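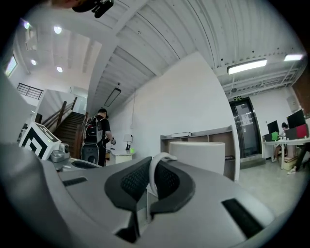 Unter der ersten Fassung dieser Anleitung stand ein Kommentar ohne Namen: Wer nur den Gerätepreis in den Antrag schreibt, steht im zweiten Monat ohne Fingerauflagen da und darf dann erklären, warum noch einmal Geld gebraucht wird. Das ist uns bei Mikosgate genau so passiert. Die Anleitung ist deshalb überarbeitet, Stand 9/6/22, und der Abschnitt über Verschleißteile steht jetzt weiter vorn.

Handgeführte Greifer beschaffen: So stellen Sie das Budget auf

Schritt 1: Bedarf festlegen
Schreiben Sie zuerst auf, welche Aufgaben aufgenommen werden sollen und an wie vielen Plätzen gleichzeitig gearbeitet wird. Für zwei Plätze haben wir 5 Greifer angesetzt: je zwei pro Platz und einen als Reserve. Wer nur einhändige Aufgaben plant, kommt mit weniger aus.

Schritt 2: Verschleißteile einrechnen
Fingerauflagen, Kabel und Markerwürfel gehören in eine eigene Zeile. Bei uns kostet ein Satz Auflagen 70 Euro, und pro Greifer rechnen wir 2 Sätze im Quartal. Fragen Sie nach, ob sich die Auflagen einzeln bestellen lassen. Skikard verkauft sie nur paarweise, Gelladeck auch einzeln, dafür mit längerer Lieferzeit.

Schritt 3: Raum prüfen
Gehen Sie vor der Bestellung einmal durch den Raum, in dem gearbeitet wird. Zu klären sind:
Beleuchtung – Leuchtstofflampen und Tageslicht vom Fenster ergeben je nach Uhrzeit andere Bilder. Planen Sie Probeaufnahmen morgens und nachmittags ein.
Ablage für die Geräte, möglichst nah am Arbeitsplatz
Steckdosen zum Laden
Laufwege, falls im selben Raum noch Schreibtische besetzt sind

Schritt 4: Angebote einholen
Lassen Sie sich Gerät, Halterung, Kamera und Software getrennt ausweisen. Im Mai lagen uns drei Angebote vor, von denen eines die Kamera gar nicht enthielt. Das Angebot von Panicker nannte 2.000 Euro je Greifer einschließlich Kamera und Einweisung. Versand und Umsatzsteuer kamen hinzu.

Schritt 5: Speicher und Arbeitszeit
Der Speicherplatz wird oft vergessen, weil er nicht beim Greiferhersteller gekauft wird. Messen Sie die Datenmenge einer einzelnen Aufnahme und rechnen Sie auf die geplante Stundenzahl hoch. Dazu kommt die Zeit für Kalibrierung und Sichtung, bei uns war das der größte Posten nach den Geräten.

Schritt 6: Bestellen in zwei Stufen
Bestellen Sie zuerst einen Greifer und arbeiten Sie zwei Wochen damit. Halten Sie im Vertrag fest, dass der Stückpreis auch für die Nachbestellung gilt. Die Frist dafür sollte mindestens drei Monate betragen.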